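Renting out the back bedroom

The owner of a three-bedroom house in Filton has let her spare room to lodgers for 4 years.

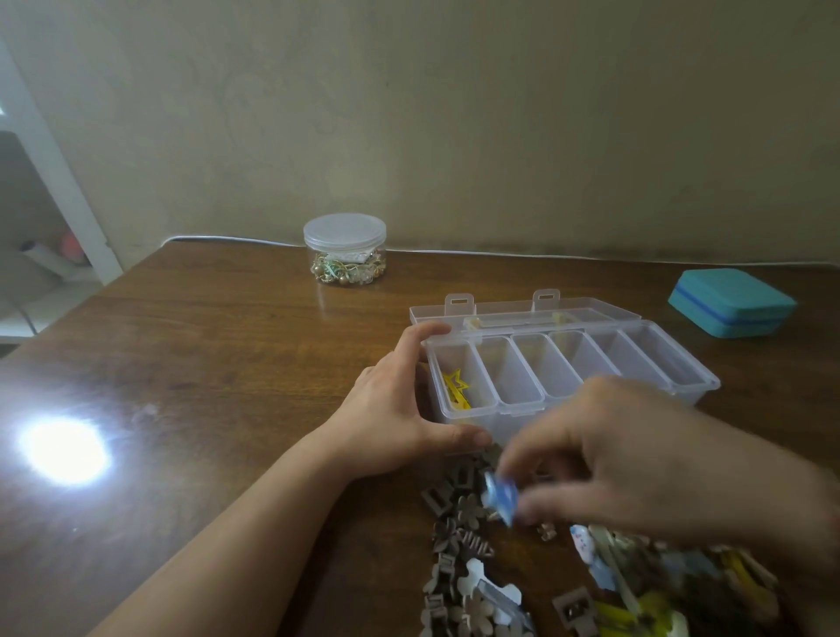

She charges $117 a week, bills included. "I started when my hours got cut," she said. "I thought it would be until October."

Her present lodger works nights at a bakery on Moriarty Street, so they mostly meet at breakfast. Rules are few: no smoking, and 60 minutes of laundry on Sundays.

Has she had a bad one? "One. He left owing 3 weeks. I changed the lock and put the ad up again."

She now asks for a deposit, and keeps it in a separate account at the bank in Sarum.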